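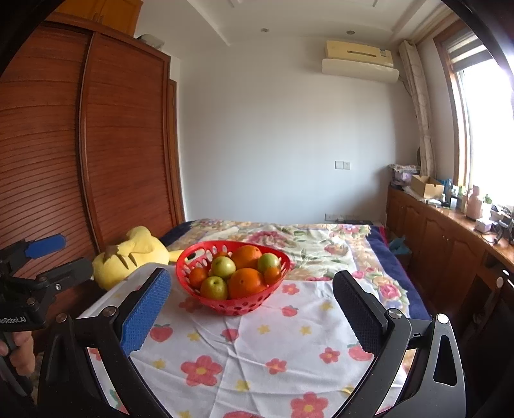 Right, hello, and thanks for having me at Kallodeck again. Slide one stays up while people find seats. Check the clicker. Don't start with the joke about the train.

So I look after the hand-held grippers for the Paquette project, the ones you squeeze with your own hand so the arm at Drotel can learn from it later. I'm going to talk about pads and pivots for twenty minutes and I'm sorry if you came for the clever software, that's after lunch!

Start with the pads. They're the bit that touches the fruit, so they're the bit that goes first. Ridges fill up with orange oil and dust off the cloth, and then you get a slow slide that you won't feel in your hand at all but which looks dreadful in the recording. I wipe them every 60 picks with a damp cloth, then a dry one. No solvent, please – I tried it once and the surface went shiny and that was a pad in the bin.

(Pass the old pad round here. Get it back.)

Some of ours have a blue pad on one finger and a black one on the other. I get asked about that every time. They wear at different speeds, so I change them one at a time and write the side on a bit of tape. If you swap both together you lose track of which was the tired one.

Then squareness. Open the jaws round an orange, close gently, and see if both pads arrive at the same moment. If one gets there early it pushes the fruit across the table before you've got hold of it.
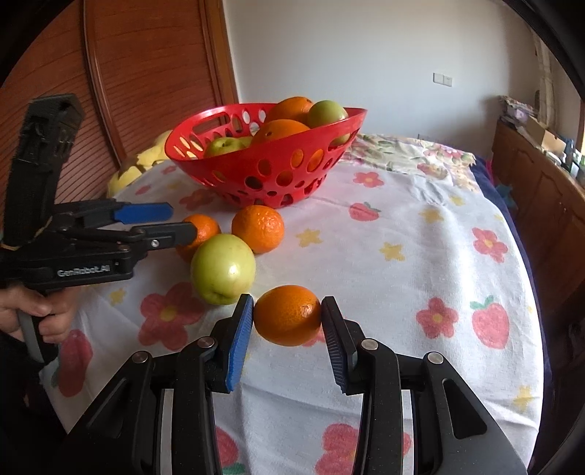 When it does push, look at the pivots before you blame the pads. The screws in the linkage creep loose with all that squeezing. I check mine at 600 cycles, a quarter turn at most, and stop as soon as the arm feels stiff. Our longest run before a proper strip-down was 1292, and by the end it rattled like a cutlery drawer.

Mention small fruit. Big oranges forgive you nearly everything. A little one finds every bit of slop in the links, so I do my last test on the smallest thing in the basket and leave the easy ones alone.
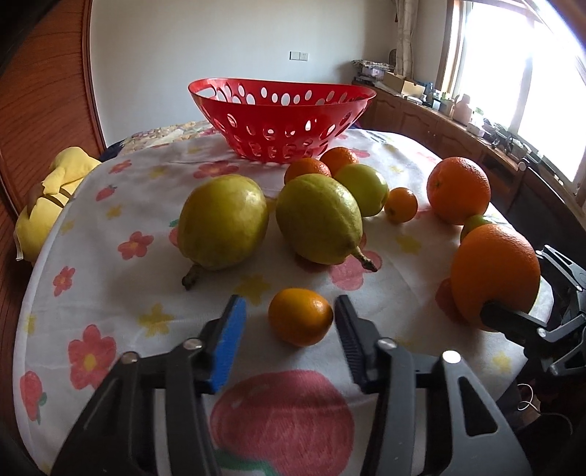
Someone at the Onurwood session asked whether it wouldn't be simpler to fit new screws with thread lock and forget about them. Fair point, and I did try it on one tool. It held nicely, but I'd nipped it up too tight and couldn't ease it off without heat, which I don't want near plastic. So marker pen across the screw head and the arm for me, and if the line's broken I know it has moved.

Next slide is the log sheet. Leave it up through questions, and put the spare screws on the front table for anyone who wants to try the quarter turn.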